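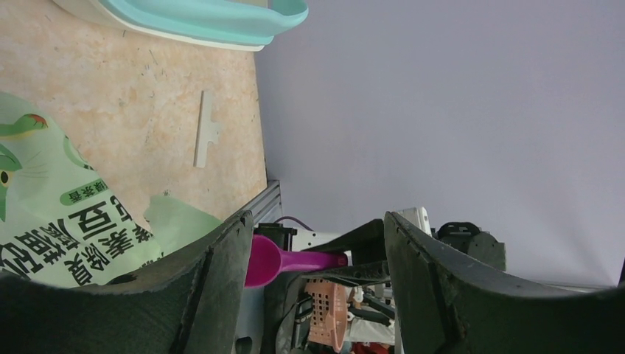

*Magenta scoop, close up*

Date: Sep 6, 2023
Subject: Re: [hulme-families] Living apart under one roof

Dear all,

Thank you for the kind notes after my last message, I have read every one (some of them twice, with a cup of tea). We are still in the same house, he in the back bedroom and me in the front, and it has been 43 days now.
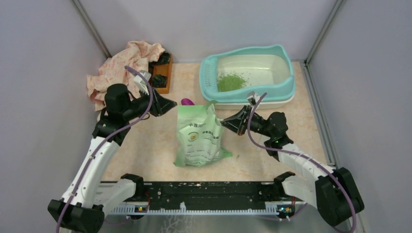

What has helped most is having set mealtimes, so the children know who is cooking and we aren't both hovering by the cooker being terribly polite. I did want to pick up on this, though, from last week:

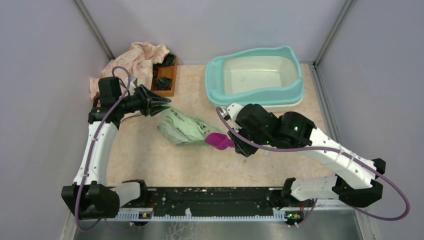
> Badent wrote:
> I would get the money written down before you do anything else. We left it until December and by then we could hardly talk about the gas bill without a row.

I think that's very wise, and we have made a start! We sat down for 2 evenings and listed what comes in and what goes out, and only one of us cried, and it was me, over the swimming lessons.
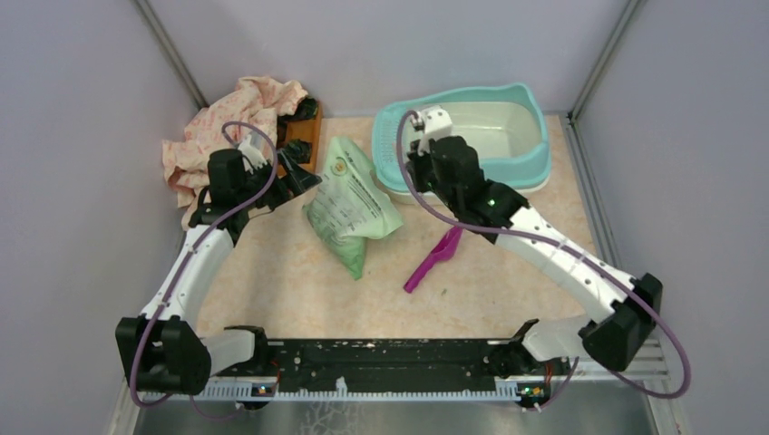 The bit we haven't managed is telling his mother. She is coming to stay for 3 nights and there is no spare bed any more, so she is bound to ask. Has anyone here told the grandparents before the papers were sent off, and did you do it together or separately? I'd be so glad to hear.

With love to you all,
Proletti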